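Drasa gripper gallery: the week the pad let go

Posted 6 Feb 2019

Okay, so a few of you asked what happened with the Drasa gripper and why I went quiet for a while. The short answer is that it pinched me, and then it dropped things, and then it pinched me again. The long answer is the rest of this page! I meant to put up a big gallery with a line or two for each picture, but most of what I have is blurry, so for now it's one picture and a lot of captions that got out of hand.

For anyone new, the Drasa is the hand-held one. You squeeze, the two fingers come together, and the camera on top records what you did so that the arm over at Zivholm can have a go at copying it later. My part is the household stuff – cloths, towels, socks, bedding, anything floppy. Tin-yau Lau does the kitchen things and says I got the easy list. I did not get the easy list. Cloth is horrible.

Anyway, the fault. We had 369 good grabs logged when the first bad one came in, and I didn't even notice it. I squeezed, lifted, the cloth slid out and fell back down, and I figured I'd been sloppy. Then it happened again a few grabs later, and then it was happening on anything thin. Thick towels were fine. A folded sweater was fine. A single layer of cotton just slipped away like I hadn't touched it.
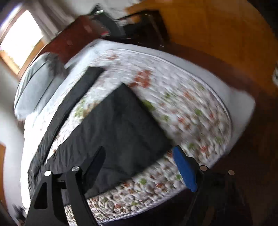 Jui-lin Chu was the one who worked it out, over the phone, while I was complaining. She asked me to close the fingers on a sheet of paper and pull the paper out. It came out with no fight at all near the tips and wouldn't budge near the base. So the foam was gripping at the bottom and hardly touching at the top, and thin cloth gets picked up by the tips. That was the whole mystery. The adhesive behind the foam had started to creep, and every squeeze pushed the pad a little farther down the finger.

I wish I could say I stopped right there. What I did was squeeze harder. If you have ever used one of these you know the trigger has a stiff spot near the end, and past that spot it goes all at once. I was holding a pillowcase flat with my other hand, the trigger went, and the fingers shut on the side of my thumb. Blood blister, bad words, tea. The next day I did the exact same thing to the exact same thumb, and that one I wrote up properly.

The write-up went to Chang, the shop that builds the fingers for us, and they were really nice about it. They'd tested the pads for 2,000 closes on a hard block and they held up fine. On a hard block you push straight in, though, and with bedding you're always dragging a bit sideways, over seams and quilting and whatever else the fingers catch on. It's a different kind of wear and it hadn't been on anyone's list. It is now!

So, what changed. New adhesive, first of all, and it has to sit for 9 hours before you use the finger. I know, I know. I keep a spare pair ready so I'm not stuck waiting. There's also a line scratched into the finger where the top of the pad should be, and I look at it before each batch. If the pad has moved at all, that finger comes off and goes in the bag. And the free hand stays away from the fingers now. If the fabric needs holding down I put something on the corner, or I let it bunch up and log it that way.

Chang also sent a softer spring, which takes most of that sudden snap out of the trigger. My hand gets less tired too, so I'm keeping it even if the others don't like it. (Tin-yau doesn't like it. He says it feels like squeezing a sponge.)

The part still bugging me is the data. Some of those early grabs are marked as good when the cloth was already halfway out of the fingers, and if the arm learns from those it'll learn to be as bad at this as I was. We're going back through the clips in Flinow, which lets you step along slowly and flag the ones where the fabric creeps. It's dull work but kind of soothing with the radio on. I've been through 2 sessions so far, and Jui-lin has the rest.

If you're using the same fingers on anything soft, please do the paper check, tips and base both. It takes a minute. And if yours has slipped too, send me a note with how far it moved and what you were picking up, and I'll pass it along to Chang with mine. More pictures when the thumbnail stops being purple.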